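Section 4. Gathering demonstrations by hand

Course notes, O. Ondieki and K. Fairweather

4.1 What counts as an episode

An episode starts with the gripper open and ends when the object has been let go. Pauses longer than 2 seconds are trimmed before training. An episode in which the object is dropped is kept and labeled as a failure – it is not deleted.

4.2 Choice of location

The Mbwambo set was recorded in homes and small shops. A policy trained on 224 episodes from one clean bench did poorly once the background changed. Leave the household goods where they are.
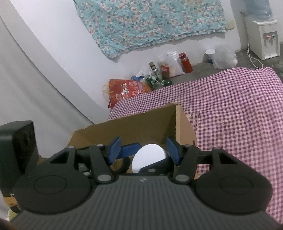
Fingers closed on a disc at the box; next, fingers apart, with a dropper bottle between the pads.
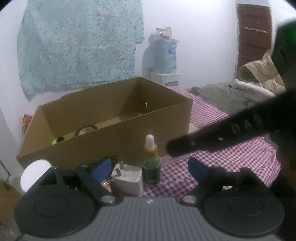

4.3 Finger width

Width is stored with each camera image, in the same time base. If the two clocks drift, the policy learns to close too early or too late. Check the offset at the start of each session and again after any battery change.

4.4 Splitting the data

Split by location, never by episode. Episodes from one room share light, floor and clutter, so a random split gives a test score that is too high. Of the 3030 episodes used in Lab 3, all those from the Timatbridge sites are held out.

Reading for next time: Cirillo's notes on labeling failures, parts 1 and 2.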